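Quiénes somos

Tahiri, laboratorio de fisiología vegetal y ambientes controlados
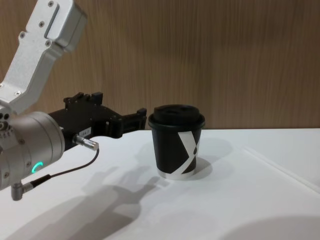
Brazo robótico con pinza de dos dedos y un vaso de papel negro sobre la mesa.

Tahiri es un laboratorio privado dedicado al estudio del crecimiento de las plantas en condiciones controladas. Trabajamos para empresas de semillas, viveros y grupos universitarios que necesitan ensayos repetibles y no disponen de cámaras propias o las tienen ocupadas.

La empresa la fundaron Heriberto Barrera, ingeniero agrónomo, y Asger Hjaltested, fisiólogo vegetal. Los dos habían coincidido en un proyecto sobre estrés hídrico en lechuga y tomate, y al terminar la financiación decidieron seguir por su cuenta con una cámara de segunda mano instalada en una nave alquilada. Esa primera cámara sigue en uso, aunque solo para germinación.

Qué hacemos

Nuestra línea principal es la respuesta de las raíces a la falta de agua y a la salinidad. Medimos conductancia estomática, biomasa aérea y radicular, contenido de clorofila y potencial hídrico de la hoja. También hacemos ensayos de germinación y pruebas de bioestimulantes, siempre con testigo sin tratar y con el diseño estadístico acordado antes de sembrar.

No vendemos fertilizantes, sustratos ni semillas, y no cobramos comisiones de quien los vende. Los informes se entregan completos, con los datos en bruto, también cuando el producto ensayado no muestra ningún efecto.

Instalaciones

Disponemos de 4 cámaras de crecimiento con control de temperatura, humedad y fotoperiodo, y de 598 metros cuadrados de invernadero repartidos en dos módulos. Las cámaras admiten hasta 1,000 macetas pequeñas por ciclo. El módulo norte se reserva para hortícolas y el sur para leñosas jóvenes, sobre todo olivo y pistacho.

El enriquecimiento con dióxido de carbono se hace con Gaserex, un sistema de dosificación que desarrollamos para uso interno y que ahora tienen también otros dos centros. El registro de datos ambientales funciona con Hundden, nuestra plataforma de seguimiento. Los clientes pueden consultar en ella las lecturas de su ensayo y descargarlas en cualquier momento.

El equipo

Somos 20 personas entre investigadores, técnicos de invernadero y administración. Heriberto Barrera lleva la dirección general y la relación con los clientes. Asger Hjaltested dirige el área científica y firma los informes. Cada ensayo tiene un técnico responsable desde la siembra hasta la entrega de resultados, y es con esa persona con quien el cliente habla normalmente.

Acogemos estudiantes de máster en prácticas. El plazo de solicitud se abre en marzo y las estancias empiezan después del verano. Pedimos conocimientos básicos de estadística y disponibilidad para hacer algún turno de riego en fin de semana.

Proyecto Lover

Además de los encargos, mantenemos una línea de investigación propia llamada Lover, sobre la señalización hormonal entre raíz y brote en leguminosas. Se financia con una parte de los ingresos anuales y sus resultados se publican en abierto. En la actualidad trabajamos con garbanzo y veza.

Visitas y contacto

Las visitas a los invernaderos se hacen por la mañana, de 9:30 a 13:00, con cita previa. Para entrar en las cámaras hay que usar bata y calzas, que facilitamos en recepción. Las solicitudes de presupuesto se envían mediante el formulario de contacto, indicando especie, número de tratamientos, repeticiones y fecha prevista de inicio.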